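Torvik Washer 813 Set-up and Use Guide

Section 4: Preparing and Sorting the Load

Read this section before you run the first full wash. It covers sorting, pocket and fastener checks, load size, and the settings for fleece and other pile fabrics. Installation, leveling and hose connections are in Section 3. Detergent drawer settings are in Section 5.

4.1 Before the first load

1. Check that the shipping bolts have been removed from the back panel. Keep them with the wrench in case the machine is moved later.
2. Open both water valves fully.
3. Run one Rinse & Spin cycle with the drum empty and no detergent.
4. Wipe the door gasket with a soft dry cloth. A small amount of water left in the lower fold of the gasket is normal.
5. Leave the door open until the drum is dry.

Note: The control panel shows "F5" if a valve is closed or the hose is kinked. Turn the dial to Off, correct the problem, and start again.

4.2 Sorting

Sort on a clean, flat surface with enough room to spread things out. A bed or a large table works well.

1. Read the care label on each item. Set aside anything marked "dry clean only" or "do not wash."
2. Separate whites and creams from dark colors. New dark green, navy, red and black items can release dye for several washes and should be done separately until the rinse water runs clear.
3. Separate pile fabrics (fleece, sherpa, plush, faux fur) from towels, cotton flannel and anything else that sheds lint.
4. Put padded jackets in a group of their own.
5. Put small items such as socks and gloves in a mesh bag.

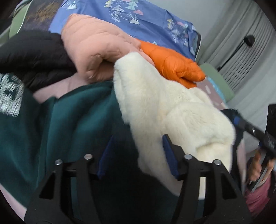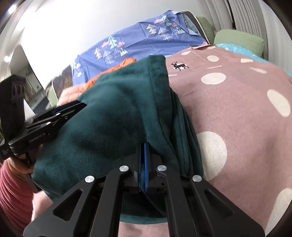 Dark and light fleece, sorted by color before washing, should also be dried in separate loads. Lint moves between fabrics in a dryer as easily as it does in the washer.

Caution: Do not wash items that have been in contact with gasoline, paint thinner, cooking oil or cleaning solvents. Vapors can ignite. Hang these items outdoors and follow the advice of the product maker before any machine wash.

4.3 Checking pockets and fasteners

1. Empty all pockets. Coins, screws and hairpins can pass through the drum holes and block the pump.
2. Close zippers and hooks. Leave shirt buttons open.
3. Remove detachable hoods, belts and trim.
4. Tie loose drawstrings in a single knot.
5. Turn fleece, printed shirts and dark jeans inside out.
6. Brush off dried mud and pet hair outside the machine.

If a paper tissue has gone through the wash, let the load dry completely and shake each item outdoors. Then clean the pump filter as shown in Section 7.

4.4 Load size

Fill the drum loosely. With the load in place, you should be able to fit your hand flat between the top of the laundry and the top of the drum.

Cotton and linen: up to a full drum
Mixed fabrics: half a drum
Fleece and pile fabrics: half a drum
Padded jackets: no more than two at a time
Wool and hand wash: one third of a drum

A single heavy item, such as a bath mat or a thick blanket, can pull the drum off balance. Add one or two towels of a similar color. If the machine still cannot balance the load, it will skip the final spin and the display will show "Ub." Open the door when the lock light goes out, spread the laundry by hand, and select Rinse & Spin.

4.5 Settings for fleece and pile fabrics

1. Select the Easy Care program.
2. Set the temperature to Cold or Warm. Do not use Hot.
3. Set the spin to Low. High spin presses creases into thick hems.
4. Use half the normal amount of liquid detergent. Powder can stay behind in deep pile.
5. Do not use fabric softener. It coats the fibers and flattens them.
6. Press and hold Extra Rinse until the light comes on.
7. Close the door firmly and press Start.

When the program ends, take the items out promptly and shake each one to lift the pile. Dry flat or on a wide hanger. If the care label allows tumble drying, use the lowest heat and stop the dryer while the thickest seams are still slightly damp.

Caution: Never iron fleece or faux fur directly. The fibers melt at low iron temperatures and the damage cannot be repaired.

4.6 Settings for padded jackets

1. Use the Outdoor program, Cold, Low spin.
2. Press the air out of each jacket as you load it.
3. Run a second Rinse & Spin if suds are visible in the door glass.
4. Dry on low heat with two clean tennis balls, stopping every half hour to break up clumps in the filling.

Waterproof jackets must not be spun at any speed. Water trapped inside the fabric can shift suddenly and cause the machine to shake hard or move.

4.7 Remembering your settings

The machine can store up to 4 of your own programs. Choose the program, temperature and spin, then hold the Memory key until it beeps. Stored settings are kept during a power failure.

Continue to Section 5, Detergent and Additives.

Revised June 17, 2019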